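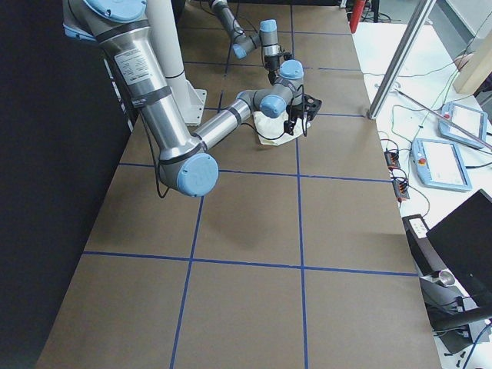 Wendy Tarrant

The stove was a Furnus, the small one with the glass door, and the man in Lutby wanted three hundred dollars for it. My brother said that was too much for a stove with a cracked firebrick. He said he would come anyway, to help lift.

We left Endden at 11 with the trailer on. It was November and already warm, and the paddocks on the Arthur side had gone the colour of cardboard. My brother drove. He had brought a thermos and a bag of mandarins, and he peeled them with one hand and dropped the skin in the door pocket.

"You could just get a heat pump," he said.

"I could."

"You'd flick a switch."

I said I knew how they worked. He turned the radio on and we listened to the cricket until the hills took it away.

We had not been in a car together, only us, since the funeral. Before that I couldn't say. His wife usually came, or the kids, and there was always somebody in the back asking for something. Without them he drove slower than I remembered. At the turnoff to Arthur he put the indicator on by habit, then took it off again. Our father's place was down that road. The new people had painted it grey, I'd heard, and pulled out the lemon tree.

"Do you want to have a look?" I said.

"Not really. Do you?"

"Not really."

We went on to Lutby.

The man's house was behind the silos. He was older than he had sounded on the phone and he had put on a clean shirt for us, still with the fold marks in it. He took us around the side to the carport, where the stove was standing on a piece of carpet with the flue pipes laid out beside it in order of size. He had blacked it. You could smell the polish.

"She'll run all night on two bits of red gum," he said. "You shut her down at ten and there's coals at six."

My brother opened the door and felt about inside for the cracked brick. I watched him find it. I thought he would start on the price then, the way our father would have, sucking his teeth and walking off toward the ute and coming back. The man was watching too. He had his hands in his pockets.

"That's only a hairline," my brother said, and shut the door.

I gave the man his three hundred. He counted it, which I liked, and then he asked where it was going. I told him about the house in Endden, the front room with the chimney boarded up, and how cold the floor got. He wanted to know which way the room faced. South, I said, and he shook his head as if I had told him someone was ill.

"My wife sat on that side of it," he said, pointing to the left of the stove, where there was a lawnmower. "It throws more heat on the left. I don't know why that is."

The three of us got it up the ramp on a sack truck. It was heavier than any of us had let on. Halfway up, the wheel caught and the whole weight came back on my brother, and he made a noise I had only ever heard our father make, a sort of cough with a word in it. I got my shoulder in behind. The man pulled from the top. It went over the lip and sat there, and we all stood in the trailer breathing.

"Well," said the man.

He found us a strap, a better one than ours, and wouldn't take anything for it. He said to post it back if we thought of it. Then he went inside and came out with a cast iron kettle with no lid and put it on the front seat.

On the way home my brother rubbed at his wrist on the wheel. I asked if he'd hurt it and he said no. I drank what was left in the thermos.

"You didn't bargain," I said.

"It was your money."

"You said it was too much."

"It was too much." He wound his window down a little. "He'd polished it."

The cricket came back somewhere past the quarry, tea was being taken, and an old player was talking about his knees. When we got near the turnoff to Arthur again I saw him look at it. This time he slowed right down, and a truck behind us gave its horn a tap and went around. He put the indicator on.

It was about four kilometres of gravel and I turned in my seat the whole way to see how the stove was riding. It didn't move. The house was grey, as I'd heard, a good grey, with white around the windows. There was a trampoline. The lemon tree was still there. Someone had cut it back very hard, down to a few thick arms, and there were new leaves coming all over it.

We sat with the engine running. A dog came out to the gate and didn't bark.

"They've pruned it, that's all," my brother said.

"He never would."

"No."

He looked in the mirror at the trailer, and then he backed it up the drive across the road, badly, in three goes, and turned us around. I held the kettle in my lap so it wouldn't roll.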